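Home | Destinations | Planning | Passes and Tickets | Contact

How to Plan a Two-Park Trip on One Rail Pass

This page covers the Brimley and Skotbridge parks, which share a rail line but not a ticket system.
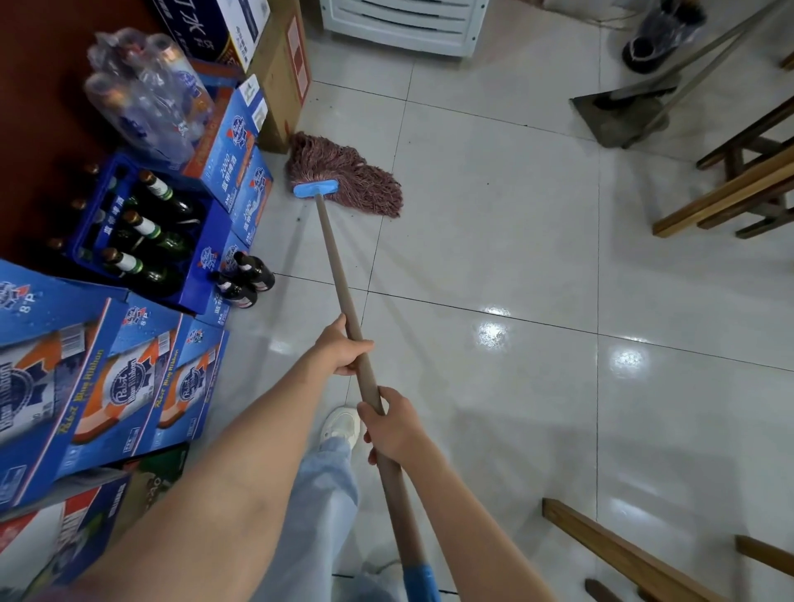
Florencio Olmedo wrote in to say that the order of the parks matters more than the length of the stay, and that he would do Skotbridge first every time. His family did Brimley first and spent the second half of the week comparing line lengths. I have changed the steps below to match his order.

Step 1. Fix the travel days

Trains between the two parks run daily, but the direct service does not run on Saturday. On that day you change at Duvov and wait on an open platform. Put your transfer on any other day if you can. The morning direct train leaves Skotbridge at 9:40 and takes reservations.

Step 2. Buy the rail pass before the park tickets

The pass is sold by zone. You need the zone that includes Butt, even though you will not get off there, as the line runs through it. A pass without that zone is not valid on the direct train, and the conductor will charge the full single fare.

Enter names as they appear on your ID. Hema Acharya's pass was issued with her first name only and had to be reissued at the station, so check the confirmation the same day.

Step 3. Link the tickets

Skotbridge accepts the rail pass number as a discount code. Brimley does not. At Brimley you show the pass at the gate window, left side, and the discount is taken off there. Do not prebuy Brimley tickets online if you want the lower price.

Step 4. Work out the points

Each park day earns 100 points on the pass account. Hotel nights booked through the pass site also earn points, at a rate shown on the booking page. A free transfer costs 2,000. We finished our last trip with 2,334, enough for one transfer with a small balance left over. Points post overnight - do not try to spend them on the day you earn them.

Step 5. Pack for the transfer

Lockers at Skotbridge station take a cabin-size bag. Larger cases go to the baggage desk, which closes at 6 p.m. and allows 2 pieces per pass holder. Keep ponchos, chargers and any medication in the day bag. The hotel shuttle at Brimley meets the direct train only. If you arrive by way of Duvov, take the local bus from the stop across the road and pay the driver in coins.

Previous | Next | Back to Planning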